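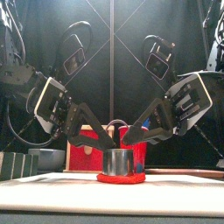 Notas para a fala: "Um lugar para cada copo"
Encontro Prona, 3/14/26

Abertura (sem slide, só a voz)

Boa noite, gente! Que alegria ver a sala assim. Vou falar de bases de copo por vinte minutos e prometo que tem assunto. Começar perguntando: quem tem em casa uma mesa com marca redonda de café? Esperar as mãos.

Contar da mesa branca da minha avó, a primeira coisa que estraguei na vida. Chá preto, uma tarde inteira, o anel ficou para sempre. Não esticar demais.

Por que tricô

Cortiça esfarela, vidro faz barulho, papelão dura uma festa. O tricô é macio, vai para a máquina e, para quem está aprendendo, é a peça perfeita: termina na mesma noite! Na oficina de novembro na Puromura, quase 700 bases saíram das agulhas, muitas de gente que nunca tinha montado um ponto.

Falar do redondo. Todo mundo acha que é difícil e é só paciência com os aumentos. Se a borda ondula, tem aumento demais. Se vira uma cuia, falta. Passar as duas amostras pela primeira fila (lembrar de pegar de volta!!).

Cor

Aqui eu me empolgo, cuidar do tempo. Vermelho em mesa branca é uma maravilha: o olho acha o lugar do copo antes da mão. Com inox polido em cima fica ainda melhor, o metal é frio e a lã esquenta tudo. Quem gosta de combinar pode pôr um copo de plástico vermelho por perto e pronto, a mesa inteira conversa.

Fio Allar para quem quer firmeza, fio Shojaei para quem quer maciez. Eu uso os dois, às vezes misturados, e já ouvi bronca por isso.

O copo

Copo baixo e reto assenta bem. Copo alto de base estreita pede ponto mais apertado, senão dança. Inox com bebida gelada sua bastante, então a base precisa de corpo: fio dobrado ou 2 camadas costuradas. Mostrar a costura pelo avesso, devagar, o pessoal do fundo sempre reclama.

Lavagem: água fria, secar na horizontal, nada de pendurar pela borda.

Se sobrar tempo

A história da encomenda de 223 bases iguais, com o novelo que acabou na penúltima. Se não sobrar, pular direto para as perguntas.

Fechamento

Convidar para a mesa do lado da porta, tem agulha e lã para todo mundo montar os primeiros pontos. Avisar que a receita impressa está em português e em espanhol. Agradecer à Prona pelo espaço e desligar o microfone antes de tomar água.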